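What Is a Security Deposit, Anyway?

When I was eight, my family moved into a second-floor apartment on Issa Street, and I heard my mom say we had to pay a deposit. I thought that was a kind of rug! 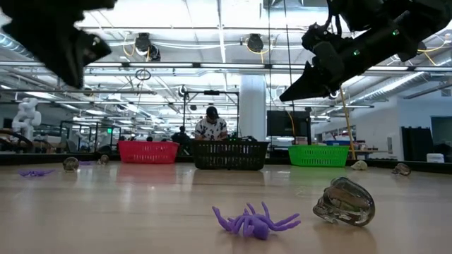
So what is it?

It's money you hand over before you move in. The landlord (the person or company that owns the place) holds on to it while you live there. Ours was 300 dollars, on top of the rent.

What's it for?

Say my brother kicks a soccer ball through a bedroom door. Oops! When we move out, the landlord can use part of the deposit to fix it. If everything's in good shape, we get the money back.

What about little marks?

Paint fades and carpets get flat from people walking on them. Grown-ups call that "normal wear and tear," and you usually don't have to pay for it. A giant marker dragon on the wall? That one you'd probably pay for (sorry, dragon).

Who decides?

Our landlord, Mr. Dudek, walked through the rooms with my mom on moving day and they both signed a list of every scratch. I got to carry the clipboard. Ask your grown-up if they have a list like that, and where they keep it.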